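Notes from the Brarmont pottery open day, September

The works at Brarmont sits on the site of an old brickyard, and the clay pit is still visible from the parking lot. Visitors were split into groups of 8 and sent around in production order: clay store, throwing room, drying racks, glaze room, kilns. Our guide was Misaki Ogura, who runs the glaze room and answered most questions with a number.

Clay comes in from two suppliers and is blended on site. The house stoneware body is named Trirari, after the third recipe tried. It is pugged twice and rested for 30 days before use. Moisture is checked by weighing a sample before and after oven drying, and the results are written on a card tied to each pallet.

The glaze room took up most of the tour. Copper gives the blue-green range, and its color depends on the base glaze as much as on the amount of copper. In an alkaline base it moves toward turquoise. Thickness matters too – the same bucket can give a dark band where it pools and a pale, milky one where it runs thin over an edge. 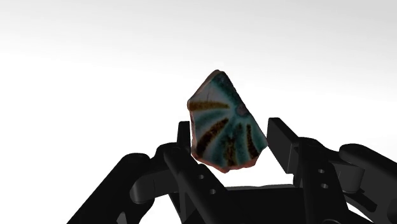
Why does the glaze room sieve every batch twice?

The first pass breaks up lumps left from mixing, and the second uses a finer mesh to catch coarse grains that would show as specks after firing.

The kiln hall holds two gas kilns and a small electric one for tests. The larger gas kiln, a Faulkner, has a capacity of nearly 2000 mugs when fully stacked. Firing logs are kept on paper, with cone readings in one column and damper settings in the next. We were shown a log in which the damper had been closed too early, and the shelf of test tiles from that firing. The reds were good and the greens were muddy.

Mio Amano gave a short talk at 2 p.m. on glaze fit. A glaze that shrinks more than the body on cooling goes into tension and crazes. One that shrinks much less can push flakes off rims and handles. Brarmont tests for the first case by moving tiles between boiling water and ice water, and reads the cracks with ink.

Parking was adequate. The drying room is up a steep stair with no elevator, and the seconds shop takes cash only.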